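走りながら学ぶ市場の見方 カーンビーの調査担当者に聞く、車載センサーと中古車のこれから

お約束の時間より少し早く着いてしまったのですが、その方は嫌な顔ひとつせず、まずはお茶をどうぞ、と席をすすめてくださいました。自動車部品の市場調査を手がけるKarnbyで、運転支援用センサーの交換・修理市場を長く見てこられた方です。ご本人の希望でお名前は伏せますが、話し始めると止まらない、とても楽しい方でした。

最初にうかがったのは、なぜ新車ではなく、交換部品の側を調べているのかということです。

「新車の話は皆さんお好きですからね。でも、車は売れたあとのほうがずっと長いんですよ。バンパーの奥にレーダーが入るようになって、軽くこすっただけの修理でも、部品を替えて、向きを合わせ直して、確認して、と手間が増えました。町の整備工場さんがいちばん困っているのはそこなんです」

調査では、実際に工場を回って話を聞くのだそうです。昨年度の報告書では40の整備工場を訪ね、そのうち校正用の設備を自前で持っていたのは9か所でした。残りの工場は、ディーラーや専門業者に車を運び込んで作業を頼んでいます。

「車を運ぶだけで半日つぶれてしまう、とおっしゃる社長さんもいました。お客さんには代車を出さなきゃいけないし、その代車も足りない。こういう話は数字だけ眺めていても出てこないものですから、やっぱり足を運ばないとだめですね。まあ、私は人の話を聞くのが好きなだけかもしれませんけれど」

部品をつくる側の動きも気になるところです。この分野ではBrurkachとSkunnessの2社がよく話題にのぼりますが、考え方はずいぶん違うといいます。

「Brurkachさんは、センサーとカバーを一体で交換してもらう考え方です。作業は早いけれど、どうしても値が張ります。Skunnessさんは細かく分けて供給するので部品代は抑えられる、そのかわり整備士さんの腕と時間が要る。どちらがいいかと聞かれると、いつも返事に困るんですよ。工場の規模にもよりますし、その土地でどんな車が走っているかにもよりますから」

では中古車はどうでしょう。保証の切れた車に載ったセンサーは、これから先どう扱われていくのでしょうか。

「そこが今いちばん面白いところです！ 再生部品の流通がようやく形になってきました。Brandãoという卸の会社が、検査済みのカメラやレーダーに履歴をつけて売り始めましてね。最初は私も、安全にかかわる部品を中古で買う人がいるのかしらと半信半疑だったんです。ところが工場の方に聞くと、年式の古い車では新品の値段が車の価値に見合わない、だから選択肢があるだけでもありがたい、と」

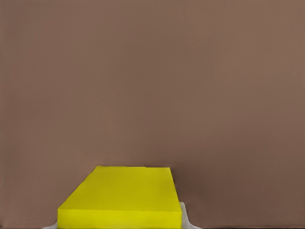
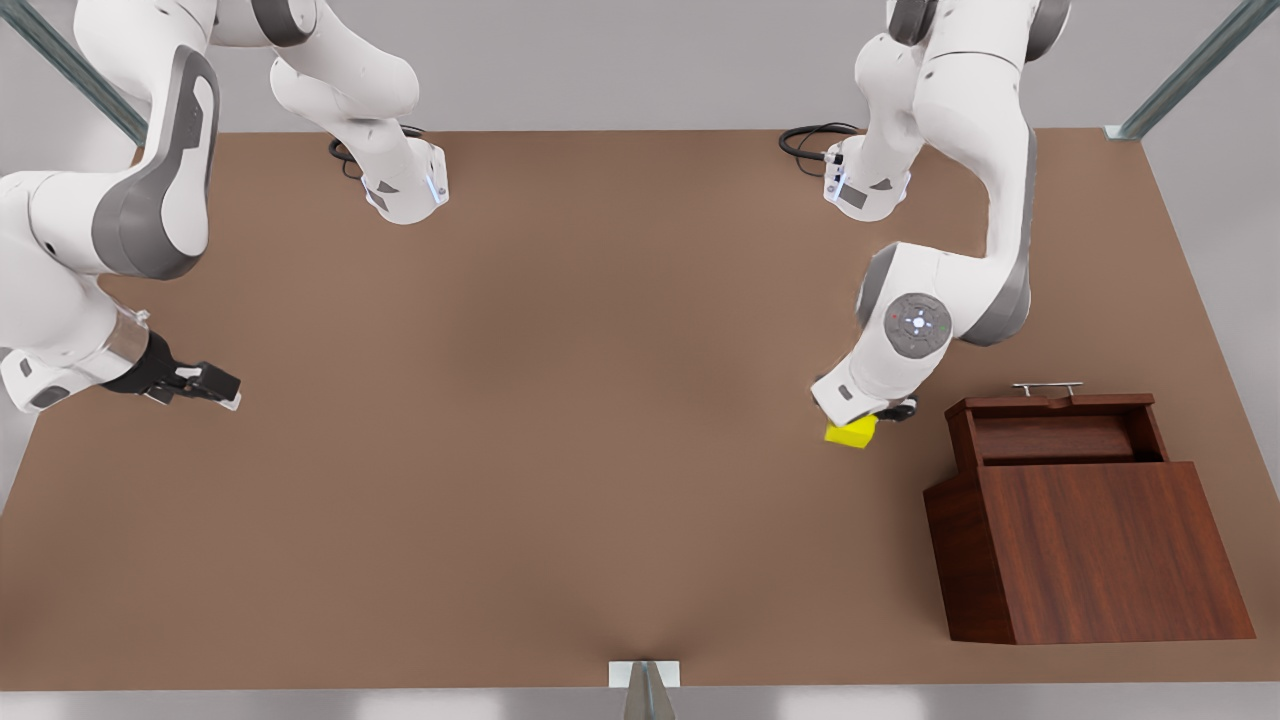 白いアームが2本、茶色い台の上で（シミュレーション画面）

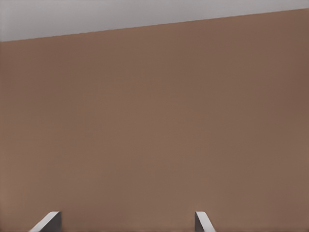 もっとも、再生部品が広まるには、品質をどう示すかという宿題が残っています。検査の項目は業者によってまちまちで、履歴の書き方もそろっていません。保険会社が修理費として認めるかどうかも、今のところは案件ごとの判断になっているそうです。

「共通の物差しがほしい、という声は本当に多いですね。ただ、急いで厳しいものをつくると、小さな業者さんがついていけなくなります。私としては、まず検査記録の様式だけでも合わせるところから始めたらいいのにと思っているんです。紙一枚のことでも、受け取る側はずいぶん安心しますから」

次の報告書は11月にまとまる予定で、今回は地方の小さな工場の声を多めに載せるとのこと。設備を近所どうしで共同購入した工場の話も入るそうで、どうやって費用を分けたのか、予約の取り合いにならないのか、とこちらが身を乗り出すと、「それは報告書を読んでくださいな」と笑っておられました。

帰りがけには、ご自身の車の話も少しだけ。もう長く乗っている小型車で、運転支援の機能は何もついていないのだとか。買い替えは考えないのですかとうかがうと、しばらく考えてから、こう答えてくださいました。

「考えてはいるんですけどねえ。調べれば調べるほど、修理代のことばかり頭に浮かんでしまって」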